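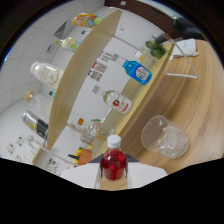 Red syrup and a glass of ice water on the wood top, with the shelf behind.

Skip to content
Home Kitchen House Garden Archive About

I moved the drinks things out of the kitchen in September. They had been living in the cupboard over the stove, and every time anyone wanted something cold to drink, the whole cupboard had to come out first. Now they have their own spot on the wood top in the back room, with a pale shelf for the bottles.

The red syrup is the one that gets used. I make it from a recipe Sérgio Falcão gave me when we both lived in Pastdale. He cooks sour cherries with sugar, strains them twice and leaves the juice in the fridge overnight before bottling. I do the same except I strain once. A small bottle with a screw cap is the right size for us. I used to fill big ones and the last third always went bad.

For a tall glass I use 28 ml of syrup, a lot of ice, and 200 ml of water. Sérgio uses more syrup. My daughter uses a lot more syrup.

The ice goes in first and the water next. If the syrup goes in before the ice it sits on the bottom and you have to stir for a long time. I learned this by serving it badly to guests.

Greens get cut in the morning and kept in a clear container, so the color tells me when they are done. Two days is the limit in warm weather. After that they go in the compost.

I looked at proper bar carts before doing any of this. The one I liked, from Veltach, was $518, and it had wheels, which I don't need on a floor that slopes. The shelf came from a secondhand place on Skestow Road and cost $28. I sanded it and gave it two coats of oil. The second coat took four days to stop feeling sticky – I probably put it on too thick.

The wood top was already here when we bought the house. The grain has a nice curve to it and I have left it alone apart from soap and water. Cherry syrup does stain if it sits, so I keep a damp cloth close by.

Still to do: labels for the homemade bottles, and a better light on that side of the room. I also want to try the syrup with plums when they get cheap again. If you have made it with plums, tell me how much sugar you used.

We use cookies to improve your experience on this site. Accept Decline Read more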